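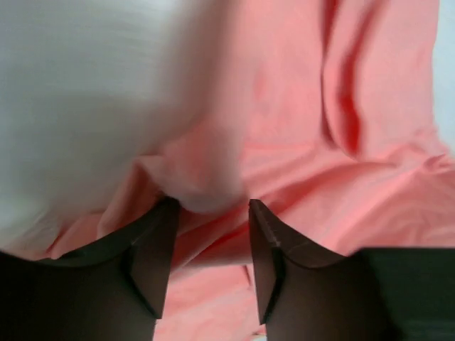
Rarnetti has opened its hand-guided teaching program to outside partners, the company said in June. The program lets a person with no programming background show a two-fingered robot arm how to handle soft goods, either by moving the arm by hand or by steering it from a remote station. Cloth is the first subject. A rumpled piece of salmon-pink fabric gives the gripper folds, creases and puckers to work around, and a wrist camera records the view between the fingers as the operator guides them.

By Rarnetti Communications
June

The first set holds 561 demonstrations made by 17 operators at the company's Raltitz workshop. Of those, 142 were done by remote control. The rest were done by hand, with the operator holding the arm at the wrist.

Operators train for roughly 5 hours before their work is added to the set. They learn to slow down before closing the fingers — most early mistakes come from grabbing too many layers at once. Failed attempts are kept and marked as failed.

Kaneko, a commercial laundry equipment supplier, is the first partner to join. It will send its own floor staff to Raltitz to teach sorting and folding tasks. Nostonetti, which makes the remote station, will provide a second unit in the fall.

Partners may bring their own fabrics. Towels, shirts and flat sheets are next on the schedule.

Contact: Rarnetti Press Office, Raltitz
© Rarnetti. All rights reserved.
Back to top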